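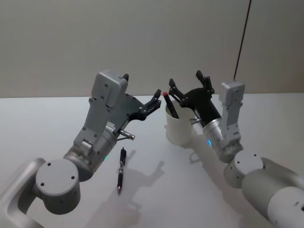 笔筒整理：从清空到归位

作者：Endang Liew
分类：书桌与文具
更新：三月

本文讲的是一只笔筒、一张桌面和若干支笔的整理方法，适合家里的书桌，也适合几个人共用的办公桌。笔的种类限于常见的圆珠笔、中性笔、记号笔、白板笔和铅笔。钢笔只在最后简单提一下，毛笔和水彩笔不在范围内。

需要的东西

笔筒一只，直筒形，素色的最好。
废纸几张，用过一面的打印纸就行。
一块软布，一块湿海绵。
酒精棉片，或者棉签加医用酒精。
旧瓶刷或旧牙刷一把。
一个纸盒，放暂时拿不定主意的笔。
遮蔽胶带和一支细头记号笔，写标签用。

第一次做要把所有笔都试一遍，时间长一些。以后每次维护5分钟够了。

一、把桌面清空

先把桌上的本子、杯子、充电线都拿走，放到椅子上或者地上，只留下笔和笔筒。抽屉里的笔、包里的笔、冰箱上夹着的笔也拿过来。大衣口袋看一下。

然后把笔筒倒过来，全部倒在桌上。倒的时候手掌挡着筒口，慢慢放，圆杆的笔会滚。筒底一般还有回形针、橡皮屑、断掉的铅芯和几枚硬币，先拨到一边。

浅色桌面要注意没盖帽的笔。倒之前先看一眼，有没盖帽的先抽出来盖上，再倒剩下的。白色台面上蹭了油性墨，越早擦越容易掉，方法见第六节。

二、试笔

拿一张废纸，每支笔画三行：一条直线，一排连续的小圈，再写自己的名字。直线看出墨是否连续，小圈看转弯时断不断，写名字看手感。

圆珠笔：放久了前几厘米出不来是正常的，多画几圈。画满一行还是没有颜色，把笔芯取出来看。芯里还有油墨，可以把笔尖在两手掌心之间搓一会儿再试。还是不出就换芯。

中性笔：看芯管尾部。墨的后面应该有一小段透明或淡黄色的封油，如果墨和封油之间有一大段空气，这支芯用不长了，直接换。笔尖摔过的中性笔会漏墨，纸上出现墨点的不要留。

油性记号笔：帽子盖紧，笔头朝下放一夜，第二天再试。颜色仍然发灰发干的，不要加水，加水没有用。有些型号可以加专用补充液，先看笔杆上的说明。

白板笔：在白板上试，不要在纸上试。纸会把笔头的墨吸走，而且纸面粗糙，容易把笔头磨毛。手边没有白板，可以在玻璃或者透明文件夹上画一道，再擦掉。

铅笔：看剩余长度，看铅芯是否松动。短于手掌宽度的，配一个延长杆，或者放到工具箱里去，量尺寸画线的时候用得上。

三、分成四堆

第一堆，每天用的。这一堆不要多，多数人是一支黑色中性笔或圆珠笔、一支铅笔、一支荧光笔、一支记号笔。

第二堆，每周用得上几次的。红笔、备用的黑笔、白板笔都算。

第三堆，还能写，但半年没碰过的。会议上发的笔、酒店带回来的笔、成套彩色笔里剩下的几支，通常都在这里。

第四堆，写不出来的、漏墨的、丢了帽子的。

分堆的时候不要一支一支想它是哪里来的。拿不准的先进纸盒，盒子上贴胶带，写上月份，三个月以后再打开。

Montserrat Alcaraz去年帮我整理工作室，一间屋子两张桌子一共找出46支笔，进笔筒的只有七支。剩下能写的，我们用橡皮筋按颜色扎起来，放进柜子当备用。到现在备用还没有用完，这期间没有买过笔。

四、选笔筒

已经有合适的笔筒可以跳过这一节。

高度。笔放进去以后，应该有三分之一以上露在外面，手一伸就能捏住。筒太深，短铅笔会沉下去，每次都要倒出来找；筒太浅，长笔重心偏高，碰一下就倒。

口径。口径大的筒，里面只放两三支笔时，笔会斜靠在筒沿上，笔尾伸出去很远，拿别的东西时袖子容易挂到。要么换小一点的，要么在里面加隔断。隔断的做法很简单：剪两片硬纸板，高度比筒身低一指，各在中间开一道到一半的口，十字插在一起放进去。纸板宽度等于筒的内径，剪宽了可以再修。

重量。轻的塑料筒装上几支粗记号笔就站不稳。可以在筒底放一层洗干净晾干的小石子，或者一枚大号金属垫圈，上面垫一片毛毡。我用的是Pichon五金店里最大号的垫圈，正好卡在筒底，不会响。

颜色。白色或浅灰色的筒，内壁脏了一眼能看见，会记得洗。深色的筒看不出来，过一阵子拿棉片擦内壁，往往是一片黑。

旧马克杯、没有把手的直筒杯、罐头盒都可以用。罐头盒要把开口边缘处理好，用钳子压平，再贴一圈布胶带。玻璃杯也行，放在桌子靠里的地方。

五、清洗笔筒

筒里的灰先倒进垃圾桶，不要直接冲水，铅粉遇水会糊在底部。倒干净以后用旧牙刷把底部一圈刷松，再倒一次。

陶瓷、玻璃、塑料的筒，用温水加一点洗洁精，瓶刷刷内壁，冲净，倒扣晾干。金属筒洗完马上用布擦干，接缝处用纸巾吸一下。木质和皮质的筒不要泡水，用拧干的湿布擦一遍，敞口放在通风处。

内壁的墨迹分两种处理。水性墨用湿海绵擦。油性墨用酒精棉片，擦一下换一个面，不要来回抹。有些塑料遇酒精会发白，先在筒底外侧试一小块。

筒没有干透之前不要放笔。纸板隔断吸了水会软，铅笔也会受潮。

六、擦桌面

趁桌子空着，把整张桌面擦一遍。顺序是先干布除灰，再湿布，最后干布收水。

白色台面上常见的几种痕迹：

圆珠笔印。酒精棉片按住几秒，轻轻提起，换干净的面再按。

油性记号笔印。同样用酒精。另一个办法是用白板笔盖着原来的笔迹描一遍，马上用纸巾擦，光滑的台面上多半能带下来。描的时候不要超出原来的线太多。

铅笔印。普通橡皮。湿布会把铅粉抹开。

杯底印。湿海绵加少量小苏打，打圈擦，再用清水布擦两遍。高光漆面不要用小苏打。

酒精用在漆面木桌上有风险，会让漆面失去光泽，这种桌子用温肥皂水，一次擦不掉就分几次。

七、把笔放回去

只放第一堆，加上第二堆里最常用的一两支。我的笔筒上限是八支，你可以定别的数，定了就不要超。新买一支进来，就拿一支出去。

笔头朝上还是朝下，按种类来：

圆珠笔、中性笔：笔尖朝下。长期笔尖朝上，墨会往后退，下次写要先划几下。按压式的要把笔尖收回去再放。

油性记号笔：单头的，平放最好。放在筒里也可以，帽子一定要按到底，听到咔的一声。带彩色帽的，帽子朝上放，颜色一看就知道，不用抽出来确认。如果筒里那支写得越来越淡，就反过来放一晚。

白板笔：平放。没有地方平放时，帽子朝下。

双头笔：平放。

铅笔：笔尖朝上，铅芯不会戳在筒底折断，也看得出哪支该削了。家里有小孩的，铅笔改成笔尖朝下，或者戴上笔帽。

笔夹朝外还是朝里没有关系。几支带夹子的笔挤在一起，夹子会互相勾住，抽一支带出来两支，这时把夹子都转到同一个方向。

粗的先放，细的后放。粗记号笔靠筒壁，细笔放中间的空当。

八、笔筒放在哪里

惯用右手的人放右前方，惯用左手的人放左前方，距离以坐直伸手能碰到为准。不要放在鼠标活动的范围里，也不要紧贴显示器底座，伸手时会碰到屏幕。

确定位置以后，可以在筒底贴一小块防滑垫。共用的桌子，我会在台面上用遮蔽胶带贴一个小角，标出笔筒的位置，两周以后大家习惯了再撕掉。胶带不要留太久，残胶不好处理。

正在用的那支笔，放下时很容易随手搁在桌上。圆杆笔在平滑台面上会滚，可以让笔夹贴着桌面，夹子能把笔挡住。写完这一页再放回筒里也不迟，但是离开座位之前，桌上的笔都要回去。这一条坚持下来，后面的维护就很轻松。

九、共用桌的做法

几个人共用一张桌子，主要的问题是笔不回来，其次是盖子不见。

Selamawit Mekonnen管着Turenholm的一间缝纫教室，她的办法是每张桌子一只筒，筒里固定放两支黑笔、一支铅笔、一支红帽记号笔，笔杆尾部绕一圈和筒身同色的胶带。下课前学员看一眼自己桌上的筒，颜色对就走。备用笔锁在柜子里，缺了再补，不会一次摆出来很多。

胶带绕在笔杆上时，绕一圈半，重叠的部分用指甲压平。不要绕在握笔的位置。记号笔除了笔杆，帽子上也贴一小条同样的颜色，帽子掉了能对上。

前台或者登记处的笔，可以用细绳系在桌边，绳长以写到登记本最远的一行为准，再加一掌。

十、处理剩下的笔

第三堆按颜色和种类扎好，放进带盖的盒子，盒盖上写清楚里面有什么。盒子平放，不要立着。中性笔放太久也会干，每年试一次。

数量很多的，可以问问附近的学校或者社区活动室要不要。送之前全部试过，写不出来的不要夹在里面。

第四堆先拆。能换芯的笔杆留下，换芯时量一下旧芯的长度，再对照笔尖粗细买，不同牌子的芯长度差几毫米就装不进去。金属笔夹和弹簧可以留几个备用。其余的按当地的分类规定扔掉。漏墨的笔先用纸包好，再套一个小袋子。

丢了帽子的记号笔如果还能写，从写干的同款上取一个帽子过来。所以写干的记号笔，帽子先留着，放一个小盒，三四个够了。

十一、以后的维护

每天：离开前桌上的笔回筒，检查记号笔的帽子。

每周：把筒里的笔一把拿出来，用布擦一下笔杆，倒掉筒底的灰，再放回去。顺便看有没有外来的笔。

每月：试一遍所有的笔，写不出来的拿走，从备用盒里补。

每三个月：洗一次笔筒，打开那个写了月份的纸盒。里面没有找过的笔，归到备用盒或者送掉。

我把这几条写在Mestura记事本的封底内页，做完一次画一道。不喜欢记录的可以不写，和擦桌子放在同一天做就能记住。

常见问题

笔筒总是翻倒，换了重的也一样。
看一下是不是长尺子和剪刀也放在里面。超过20厘米的尺子不适合放笔筒，平放在抽屉里，或者挂在桌子侧面。剪刀刀尖朝下放，最多一把。

记号笔的帽子总是盖不紧。
检查帽口里面有没有干掉的墨块，用棉签蘸酒精转一圈擦掉。帽子有裂纹的直接换，裂纹再小也会跑气。

能不能用笔袋代替？
经常带出门的用笔袋。固定在一个位置写字的人，笔筒拿取更快。两样都用也可以，笔袋里的笔单独配一套，不要从筒里借。

钢笔放哪里？
上了墨的钢笔短时间可以笔尖朝上插在筒里，长时间不用要把墨洗掉，擦干，平放在盒里。不要和记号笔混放，笔杆容易刮花。

孩子的笔特别多，八支不够。
彩色笔另外用一只盒子平放，颜色朝同一边摆。笔筒里仍然只放写作业用的。

读者留言

Ariel Panganiban：白板笔描一遍再擦，在我家的白色烤漆桌上有效，油性笔留了一个多月的印子擦了三次，基本看不见了。

Waltraud Ostermann：十字隔断我用的是鞋盒的纸板，软了一点，后来两层粘在一起才立得住。请问筒底的毛毡用胶粘吗？

Endang Liew回复：不用粘，剪得比内径大一点点，压下去就卡住了，洗的时候好拿出来。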